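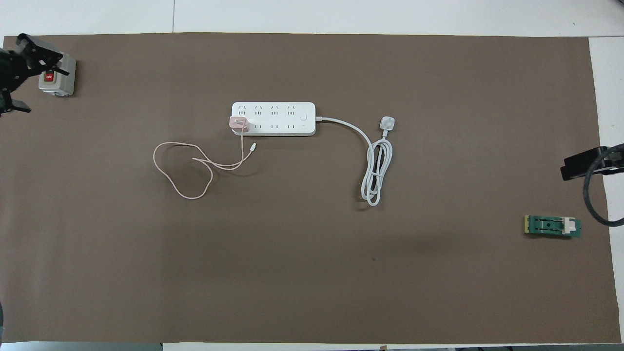
Workshop tips: getting a two-arm bench to behave (the software side)

Posted February 26, 2023 in Bench Notes

A few of you wrote in after my last page asking for the software half of things, so I've gone back through my notebook and pulled out the habits that have saved me the most evenings. My setup is two arms on a white table with a paper mat, and the jobs are all small electrical stuff: power strips, chargers, cables, switches. If you're moving boxes around you can probably skip the cable parts (lucky you!).

Pick a mat color your camera likes, then leave it alone

I used to run on the bare tabletop, and my segmentation was awful with anything white. White power strip, white cord, white plug, white table - the mask came back looking like a torn napkin. A dull brown-gray paper mat fixed more of that than two weeks of fiddling with thresholds ever did. Matte is the thing to look for. Shiny mats throw a highlight that wanders as the arms move, and then you're chasing ghosts.

Once you've got a mat that works, don't swap it in the middle of a project. I did that in April and had to redo my whole background model. If it gets a crease, fine, leave the crease in. Take a fresh background shot with nothing on the mat and tell the detector to ignore whatever it finds there. Same for specks! I had one tiny dark speck come back as "screw, 0.61 confidence" for a whole afternoon before I thought to look.

Don't ask for a cable pose

A plug has a pose. A cable has a mood. I wasted ages trying to fit one neat curve through a thin charging cable that crosses over itself, and every time it hit the crossing, the tracer took the wrong branch and went back the way it came.

What works for me now is to find the two ends first and forget the middle. One end is at the adapter, the other is the little connector tip. Then trace inward from both ends and let the two traces meet. At a crossing, keep going in the direction you were already going, and only turn if there's no cable left straight ahead. It's a dumb rule and it gets me through nearly every loose loop I put down. If the traces don't meet, have the planner lift the connector end a little, set it down again and take another look. Nudging the cable costs a few seconds and is much easier than writing cleverer math.

Coiled cords are another story. If a power cord is bundled up in several loops, I don't trace it at all. I label the whole bundle "coil," draw a fat keep-out shape around it and grab the plug. Verna Halvorsen, who shares the shop with me, thinks this is cheating. She has a tracer that does coils and it takes so long I've made coffee during it.

Grasp lists, shortest first

My planner (I use Toma, mostly out of habit) will happily hand you hundreds of grasp candidates for one charger. I once let it run and got 482 for a cube about the size of a walnut. Every one of them got a collision check, and the arm just sat there thinking.

So now I filter before the collision check. Throw out anything that comes in from below the table (yes, it'll offer you those). Throw out anything where the jaw would land on a neighboring outlet. Throw out anything that needs the wrist to spin past its limit. I keep the best 31 and check those, and if none of them pass, the object is probably in a bad spot and I'd rather have the other arm move it.

Give each arm a side

You can let both arms reach everywhere, and your collision checker will hate you for it. I split the mat down the middle in software, with a shared strip where only one arm at a time may go. It's a plain lock, the same kind you'd use on a file. The left arm asks, gets it, does its thing, gives it back. Put a timeout on it, too. Mine is 2000 milliseconds of no motion, and then the lock is released and the arm backs off.

Oh, and put your own cables in the collision model! The arm's cables, I mean. A thick black cable that loops out from the gripper swings wider than the gripper does, and the planner has no idea it's there unless you tell it. I use a chain of fat capsules, nothing fancy.

Switches: read the state before and after

For a rocker switch, crop the face and classify it. Reading the printed word isn't enough - on plenty of switches "OFF" is printed on the rocker whichever way it's tipped. I got caught by this one badly. The text reader was perfect and the answer was wrong half the time. Look at the tilt of the rocker, meaning the shading across it, and use the word only to work out which way up the box is sitting.

Then look again after the press. If the state hasn't changed, don't press harder. Back off, look, try a spot closer to the end of the rocker. I set a limit of three tries and after that it asks me.

Small boards get their own rule

Little circuit boards are easy to spot (green on brown-gray, thank you, mat) and easy to squash. I tag them "edges only" in the object list, so the grasp filter only allows the two long sides, with the force limit turned way down. If you've only got one force setting for the whole bench, make it the board's setting. You'll drop a plug now and then but you won't crack anything.

Name your logs like a grown-up

My logs used to be called test, test2, test_final and test_final_b. When I moved everything over to Fomora last winter I had 1571 of them, and I had to open files one at a time to find a single bad grasp. Now the name is the job, the arm and the outcome, so I get things like unplug_left_slip. You can sort that. Save the camera image from just before the gripper closes as well, and keep it in the same folder. When something slips, that's the picture I want nine times out of ten.

Dry run at a quarter speed

Any time I change the planner settings, the first run is at quarter speed with my hand on the stop button. Even for a change to one number. Especially for that, I guess, given the afternoon I swapped millimeters for meters in the approach height.

Next time I'm going to write up how I do the hand-over from one arm to the other, which I still don't have right for anything with a cord on it. If you've got a trick for keeping the slack out of the way, leave it in the comments and I'll give it a try on the bench.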